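Drastum Kitting Cell: Review After Four Months on the Packing Floor

Posted Monday, May 24, 2021

Rating: 4 out of 5

We pack hand tool sets for hardware stores. The Drastum cell picks tools out of bins and sets them in trays, and a person closes the case and labels it. Ours came through Lukolus, who handled the install and two days of training.

Before the cell, one packer did 1,612 sets in a good week. Now the same station does 2,202. Most of the gain comes from the arm working through breaks and the first hour after close.

Screwdrivers are what it does best. It takes them by the narrow part of the handle and holds them straight. Pliers are slower, and anything on a blister card we still do by hand.
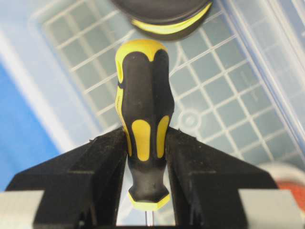

Changing over to a new set takes up to 62 minutes, mostly teaching the grip points. The manual says anyone can do it. In our shop two people can, and both asked for a higher pay grade once it became part of their job. They got it. If you are budgeting for one of these, put that in.

No jobs were cut. The packers do less reaching and more checking, and opinions are split. Sore wrists are down. Some people miss having their own pace, and the station is lonelier than the old bench, where four people worked facing each other. We now rotate every two hours.

Complaints: the stop button is on the wrong side for our aisle, the alert tone is too close to the forklift's, and spare finger pads ship slowly. We also looked at the Ejigu unit, which was cheaper but needed a wider footprint.

A second cell is due in June.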